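Stodosley-Rezeptkorpus
Datenblatt und Hinweise zur Benutzung

Worum es geht

Der Stodosley-Rezeptkorpus ist eine Sammlung handgeschriebener und maschinengetippter Kochrezepte aus privaten Haushalten, abgeschrieben und mit einheitlichen Angaben zu Mengen und Maßen versehen. Er enthält 3,000 Rezepte aus 145 Heften. Die Schreibweise der Zahlen mit Komma als Tausendertrennung stammt aus den Ausgangsdateien und wurde auch in diesem Datenblatt beibehalten.

Gedacht ist die Sammlung für Arbeiten zur Sprachgeschichte, zur Alltagsküche und zur Geschichte der Küchenmaße. Für Nährwertberechnungen taugt sie nicht. Viele Mengen sind ungenau, und bei manchen Zutaten ist unklar, welches Produkt gemeint war.

Stand: 15. April 2020

Herkunft der Hefte

Die Hefte kommen aus Nachlässen und Schenkungen in Sevville und Trilden. Aufgenommen wurde ein Heft nur, wenn die Besitzer der Veröffentlichung schriftlich zugestimmt haben. Lose Zettel sind enthalten, sofern sie in einem Heft lagen. Zeitungsausschnitte wurden nicht abgeschrieben; an ihrer Stelle steht in der Textdatei der Vermerk AUSSCHNITT.

Die Abschriften hat zum größten Teil Jaruwan Noiphan angefertigt. Yulan Tang hat die Maßangaben geprüft und die Tabelle der Umrechnungen angelegt.

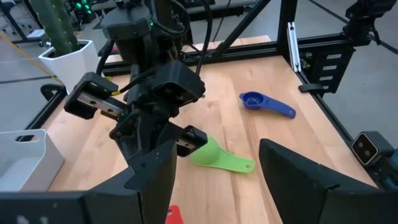 Abb.: Blauer und grüner Messlöffel

Aufbau der Dateien

Jedes Heft liegt in einem eigenen Ordner. Darin befinden sich eine Textdatei mit der vollständigen Abschrift, eine Tabelle mit den einzelnen Zutaten und eine kurze Notiz zum Zustand des Hefts. Alle Dateien sind in UTF-8 gespeichert, das Trennzeichen in den Tabellen ist der Strichpunkt.

Felder der Zutatentabelle:

rezept_id – laufende Nummer innerhalb des Hefts
titel – Überschrift wie im Heft, auch mit Schreibfehlern
zutat_original – Wortlaut der Vorlage
zutat_norm – vereinheitlichte Bezeichnung, im Singular
menge_original – Angabe wie im Heft
menge_norm – Zahl mit Dezimalpunkt, leer bei »etwas« oder »nach Gefühl«
einheit – siehe nächster Abschnitt
unsicher – 0 oder 1

Das Feld titel kann leer sein. Ein Rezept ohne Überschrift bekommt keine erfundene, auch wenn aus den Zutaten klar hervorgeht, dass es sich um Pfannkuchen handelt.

Maße und Umrechnung

Das Löffelmaß macht die meiste Arbeit. In den älteren Heften bedeutet »ein Löffel Mehl« einen gehäuften Esslöffel, in den jüngeren meist einen gestrichenen. Wo das Heft selbst Auskunft gibt, folgt die Tabelle dem Heft. Fehlt ein Hinweis, steht in der Spalte einheit der Wert EL_unbestimmt und in der Spalte unsicher eine 1. Diese Einträge bitte nicht stillschweigend in Gramm umrechnen.

Tassen werden nicht umgerechnet. Die Größe der Tasse ist in fast keinem Heft angegeben, und die Versuche mit einem Mittelwert haben bei Hefeteigen zu unbrauchbaren Verhältnissen geführt. »Messerspitze«, »Prise« und »Schuss« bleiben als Einheit stehen. Die Angabe »für 10 Pfennig Hefe« wurde als Originaltext übernommen, menge_norm bleibt leer.
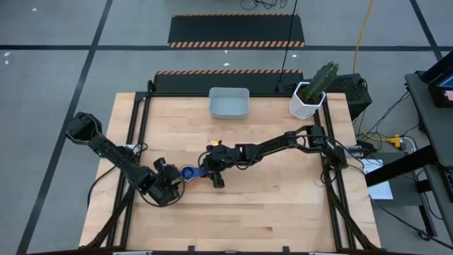

Abb.: Arbeitstisch mit Holzplatte

Abschrift und Korrekturen

Die Rechtschreibung der Vorlagen wurde nicht angepasst. Durchgestrichene Stellen stehen in eckigen Klammern mit dem Zusatz »gestr.«, spätere Ergänzungen von anderer Hand mit dem Zusatz »erg.«. Unleserliche Wörter sind durch drei Fragezeichen ersetzt. Randbemerkungen wie »zu süß« oder »für Besuch doppelt« stehen am Ende des jeweiligen Rezepts – sie gehören zum Text und werden mitgeliefert.

Eigennamen in Titeln wurden gekürzt, sofern es sich um Privatpersonen handelt. Aus dem Kuchen einer namentlich genannten Nachbarin wird so »Kuchen von Frau K.«.

Bekannte Mängel

Backwaren sind stark überrepräsentiert. Alltagsgerichte wurden selten aufgeschrieben, Suppen fehlen in vielen Heften ganz.

Datierungen sind grob. Meist gibt es nur einen Anhaltspunkt, etwa einen Kalenderzettel oder den Aufdruck auf dem Umschlag.

In zwei Ordnern aus Trilden sind die Seiten vermutlich vertauscht. Die Abschrift folgt der vorgefundenen Reihenfolge.

Bei Backtemperaturen ist nicht immer zu erkennen, ob Ober- und Unterhitze oder Gas gemeint ist. Ein eigenes Feld dafür gibt es bisher nicht.

Änderungen

Seit der Fassung vom Februar wurden doppelte Rezepte innerhalb desselben Hefts zusammengeführt, die Einheit »Pfund« durchgehend als 500 Gramm eingetragen und die Zustandsnotizen gekürzt. Wer noch mit der älteren Fassung arbeitet, sollte die rezept_id nicht übernehmen, die Nummern haben sich verschoben.

Zum Einlesen genügt jedes Tabellenprogramm. Für die Suche über alle Hefte liegt das kleine Skript Qin bei. Es durchsucht nur das Feld zutat_norm und unterscheidet nicht zwischen Groß- und Kleinschreibung.

Nutzung

Die Abschriften dürfen für Forschung und Unterricht frei verwendet werden, mit Angabe von Heftnummer und Seite. Für den Abdruck ganzer Hefte ist eine Anfrage nötig. Lesefehler bitte mit Heftnummer, Seite und Zeile melden.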